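SHORT FILMS, LONG EVENINGS: WHAT'S ON IN JUNE

Quick one this month, program went to the printer late and we are still answering emails about it. But the short film week is happening, six evenings, two screens, and the lineup is the best we've had in a while.

Opening night is Busen, a 47 minute documentary set in a fishing village where the ferry has been cut to one crossing a week. No narration. Long stretches of people waiting, arguing, fixing things. It won't be for everyone, a few of us were restless in the first ten minutes and then completely gone by the end. The director sends a recorded introduction, and the print has English subtitles throughout (the preview copy did not, sorry to those who sat through it).

Second night is the animation program. Nine films, most of them under eight minutes. Two are not suitable for small kids and we've put those after the intermission, so families can leave at the break without climbing over anybody. Please do look at the age notes before booking. Last year we had some unhappy parents and they had a point.

Then the human rights strand, which has grown. It used to be one afternoon and now it gets two full evenings. The one to book early is Plorudgate, about a housing block whose tenants took their own landlord to court and kept a video diary all the way through. Some of the footage is rough, phones held up in stairwells, sound coming and going. It's gripping anyway. There's a discussion afterward, half an hour, with a tenants' advice group on hand for anybody with questions of their own. Not legal advice, they asked us to say that.

The other evening in the strand pairs two films about schools. One follows a night class for adults learning to read, the other a village where the school bus stopped comming. Quiet films, both of them. Bring a friend and talk about it on the way home.
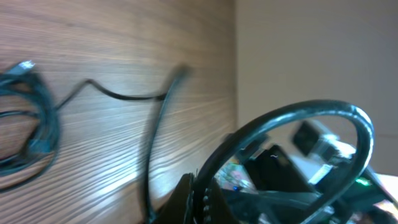
Koubek, 20 May 2026

Tickets first. On sale now at the box office and online. Single tickets, or a pass that covers all six evenings. The pass does not reserve you a seat on opening night, you still need to claim one, same as before. We have 1000 seats across the week and the documentary evenings go fastest, so don't leave it to the door. Door sales only if there are any left, cash or card.

Members get first pick until the end of the month. If your membership lapsed over the winter you can renew at the same time as you book - the form looks like it's going to charge you twice but it doesn't. We've asked for this to be fixed.

The student competition closes with 19 films shortlisted, up on last year, and the jury has a hard job. Shortlisted films all screen on the fifth evening in one long program with a break in the middle. Audience vote as usual, slips handed out on the way in, pencils provided, please give the pencils back. Winner gets a small grant toward the next film plus a slot in the fall season.

Closing night is Dretameck. Feature length, so yes, we are breaking our own rule. Three sisters inherit a roadside movie theater and can't agree whether to sell it, and it's funnier than that sounds. Subtitled. Music afterward in the lobby, nothing fancy, and the bar stays open late.

A few practical things. Captions on all films in the small screen and on most in the large one, check the listing. The step free entrance is on the side street, ring the bell and somebody will come. Late arrivals have to wait for the gap between films, this is a change, we got complaints about people coming in with flashlights on. Parking behind the building is for permit holders only in the evening, and they do tow.

We've printed 1000 copies of the program and they should be in libraries and cafes by the end of the week. If you can take a stack for your workplace or student house, reply to this email with a number and an adress and we'll drop them off. There is one mistake in it already. The schools evening starts at 7.30, not 7.00. Doors at 7.00.

Next newsletter when the fall dates are settled.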